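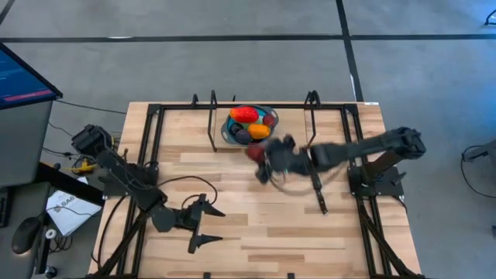

作業台と青緑色のボウル。

ストリートスナップ調査助成 中間報告(5月分まで)

前回の報告では「若い層の厚底靴回帰が進んでいる」と書いたが、今回はその記述を一度引っ込めたい。根拠にしていたのは撮影班の印象と、Lasovettiの店頭で聞いた話だけで、記録を並べ直すとそこまで言い切れる材料はなかった。

集まった記録は650件。いずれも本人の承諾を得て、着用アイテム、購入先、購入時期を聞き取っている。撮影地点は駅側と裏通り側の2か所で、計画書どおりである。ただし裏通り側は古着店が並ぶ一角のすぐ隣にあたり、古着の比率が高く出るのは当然と考えるべきだろう。この比率をもって「古着人気の拡大」とする見出し案が編集側から出ているが、私は賛成していない。少なくとも、地点別の数字を併記しない形での公開は見送ってほしい。

購入先の回答にも問題がある。「古着」と答えた人のうち、かなりの割合が店名を覚えていないか、フリマアプリと実店舗を区別せずに答えていた。聞き取り票の選択肢が粗かったためで、これは設計した側の責任である。5月の途中から票を改めたので、それ以前の回答とは単純に比べられない。集計表では旧票と新票を分けてある。見づらいという意見もあったが、混ぜるよりはましだと思う。

色とシルエットについて。ワイドパンツ、短い丈のトップス、小ぶりのバッグという組み合わせは確かに多い。しかし、撮影班が声をかける相手を選んでいる以上、「目立つ服の人が多い」という結果になるのは避けられない。試しに90分間、通りかかった人に順番どおり声をかける方式を取ったところ、無地のTシャツと黒のパンツが続き、誌面に使える写真はほとんど撮れなかった。編集担当は落胆していたが、調査としてはこちらのほうが街の実情に近いはずだ。後半もこの方式を一部残すことを提案する。

Bevmontとの共同企画は、正直なところ成果の判断に迷っている。提供されたベストを着た読者モデルの記事は閲覧数こそ伸びたものの、その後の撮影で同じ品を自分で買って着ている人には出会わなかった。閲覧数を「着用の広がり」と読み替えた資料が先方から届いているが、当方の報告に引用することは控えた。提供品を着用した写真は、今回から集計の対象外としている。

Sharifiに委託した写真の自動分類も、期待したほどではない。コートとロングシャツの取り違えが目立ち、重ね着になるとさらに怪しい。結局は人の目で見直しており、時間の節約になったかどうか、まだ何とも言えない。契約更新の判断は夏の撮影分を試してからにしたい。先方の説明では秋冬物の学習を増やすと改善するとのことだが、夏物のほうが単純なはずで、そこで外すようなら見込みは薄い。

予算は計画の範囲に収まっている。超過しかけたのは交通費と、雨天で撮影を中止した日の謝礼である。中止が2回続いたため、当日朝の判断を前日夕方に早める取り決めに変えた。天気予報が外れれば晴れの日を逃すことになるので、良い変更だったかは次の報告で改めて書く。

後半に予定しているWetutico地区での撮影については、許可の条件がまだ文書になっていない。口頭では了承を得ているが、それを前提に人員を組むのは早いと考え、日程は仮のままにしてある。文書が届かない場合は、既存の地点での撮影日を増やして件数を確保する。その場合、地域間の比較という当初の目的は果たせなくなる。助成の条件に触れる可能性があるため、変更申請が必要かどうかを事前にご教示いただきたい。

なお、旧票の回答を再聴取する案も検討したが、連絡先を残していない方が多く、断念した。集計表と改訂後の聞き取り票は別便でお送りする。

2022年7月7日
ストリートスナップ調査 事務局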